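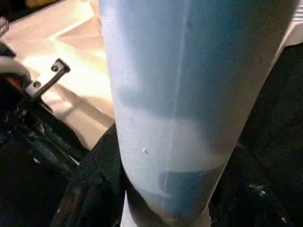

Can a machine do the household chores yet? Some of them, slowly, and usually with a person standing close by.

Results published in October by Clarno, a small testing firm, suggest that robots sold for home and light shop work are getting better at single jobs but still struggle when one job runs into the next. The firm tried two arms, one made by Gauthier and one by Tudard, on a list of 15 everyday tasks. They included clearing a worktop, putting bottles on a shelf, folding tea towels and sorting returned stock into boxes.

The Gauthier arm finished 13 of the tasks at least once. The Tudard arm finished 10. Neither was given a time limit, and a single towel could take up to 15 minutes.

Smooth, rounded things gave both machines trouble, Clarno said. Grip too lightly and the object turns in the fingers - grip too hard and a soft one loses its shape. Shiny surfaces were a problem too, as reflections made it harder for the software to judge where an edge was.

Boxes and tins with flat sides were handled well. Shelf stacking was the strongest result for both arms, provided the shelf had been measured beforehand and the stock was all of one size.

Zusside, a chain of hardware shops, has been running a Gauthier arm in its returns room since the spring. The company said the machine now sorts small parts overnight and staff check the boxes in the morning. It has no plans to put one on the shop floor while customers are about.

Home use looks further away. Clarno said kitchens were the hardest rooms it tested, mainly due to clutter and things being left in different places from one day to the next. Washing up was left off the list altogether.

The firm will repeat the tests next year with the same tasks and a shorter set-up time.

We use cookies to improve your visit. By carrying on, you agree to our cookie policy. Accept / Manage settings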